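About us

Zatula is a small cleaning school for people who look after other people's homes, and we love bathrooms! Kitchens get all the attention, but we think a basin is the best place to learn how to clean anything well. It's small, it's bright white, and it shows you straight away what you've missed.

We opened in October with 2 practice rooms on Begum Street, and we've now taught more than 1,000 learners. 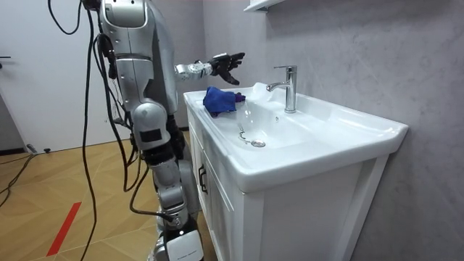 Our first course is called Kavis and it starts at the sink. Every learner works at a proper household basin with a cupboard underneath, the kind you'd find in any family bathroom. The white vanity in our practice room has recessed panels on its doors (dust loves those) and a round chrome plug with a chain lying beside it, so there are plenty of fiddly bits to practise on. A blue cloth lives near the tap. We teach people to start at the back ledge, work round the tap, then come down the sides and finish at the plughole – and to rinse the cloth far more often than they think they should.

After Kavis comes Todeo, our longer course, which covers baths, tiles, mirrors and floors. It runs over 2 weeks and you can take it in the daytime or the evening. Lots of our learners come back for it, which makes us very happy.
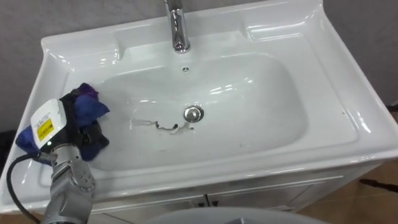 We keep groups small so that everyone gets plenty of time with a cloth in their hand. There are no exams. You work at your own pace, you ask as many questions as you like, and we talk through the results together over a cup of tea.

New courses start on 8th January. If you'd like to come and have a look round first, ring the bell at the side door and we'll show you both rooms – we're always pleased to have visitors.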